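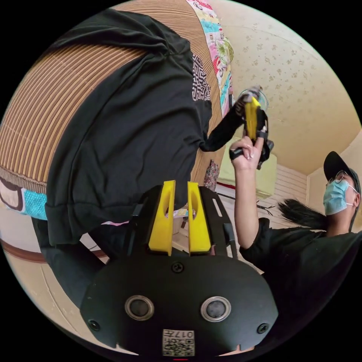
Skercombe Swap Circle, minutes, August 12, 2022

Hi all, I took the notes again, so blame me for any gaps! Ten of us made it, which is a good number for the back table at the Nivus (they finally turned the music down). We started late and skipped straight to money. After the July swap we have $111 in the tin. Everyone was happy with that, and we agreed to put $60 of it toward the hall in Stusham for the fall swap.

1. Sorting rules
Long talk on this one. We're still getting way too many things with dead zippers, so from now on it's seven items per person, clean and wearable, checked at the door. I wanted a repair pile as well and lost the vote, fair enough. Bags and belts count as items. Socks don't, and please stop bringing them.

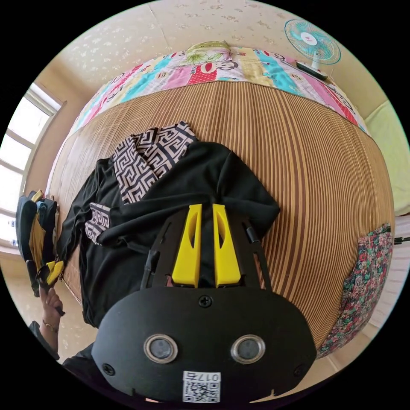 2. Coats
We have nowhere to hang them. The Magalhães bakery has two old rails going spare and will lend them if we pick them up ourselves. I said I'd ask my sister about her van. Kids' coats go on the low rail this time, because last time they got buried and most went home again.

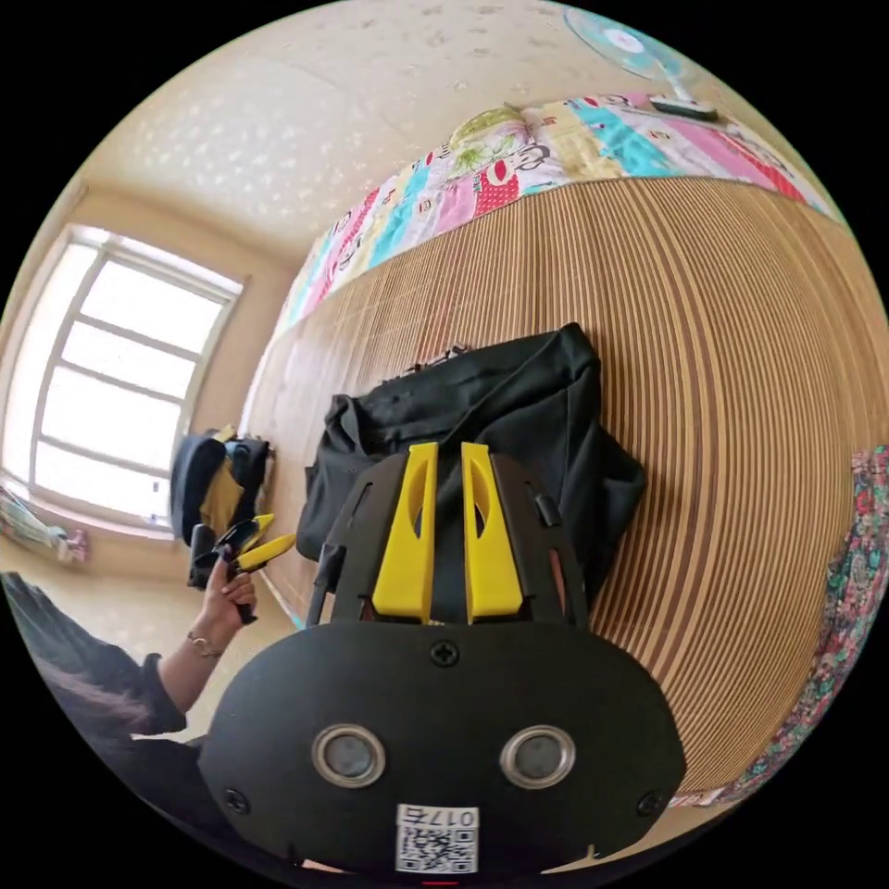 We also went back and forth on whether to label sizes. Half the table says people can hold a thing up and see, the other half (me included!) is tired of digging. We'll try paper tags on pants only.

3. Leftovers
The thrift store in Stusham will take adult clothes but no shoes. 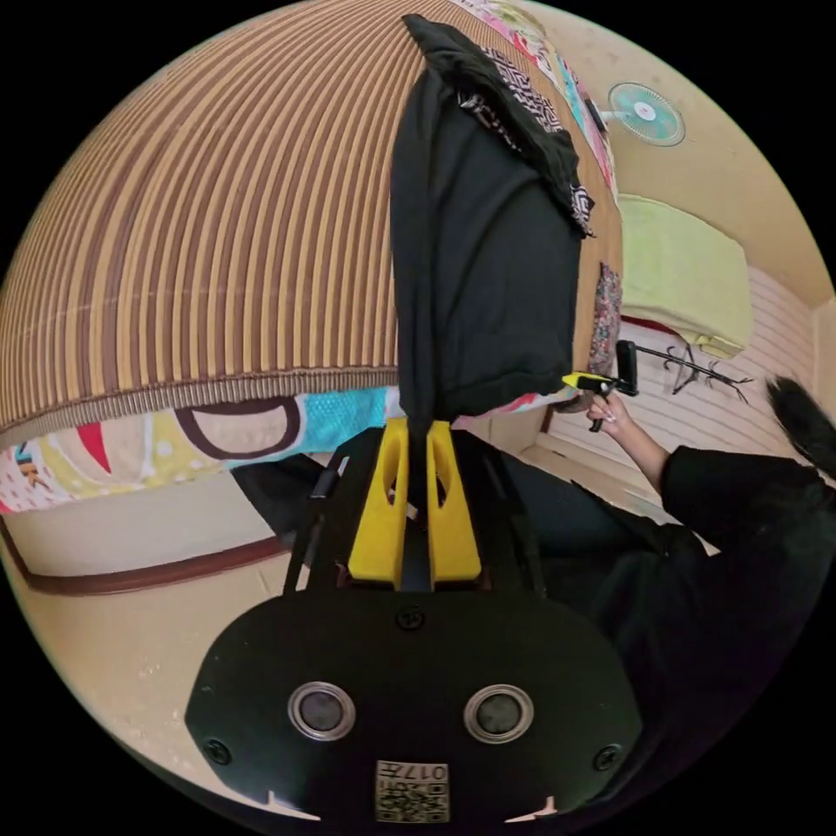

Shoes stay with whoever brought them, and that needs to go on the flyer in big letters. I'm redoing the flyer anyway, the old one still has the wrong door on it.

Still to settle: tea or no tea, and who has the hall key.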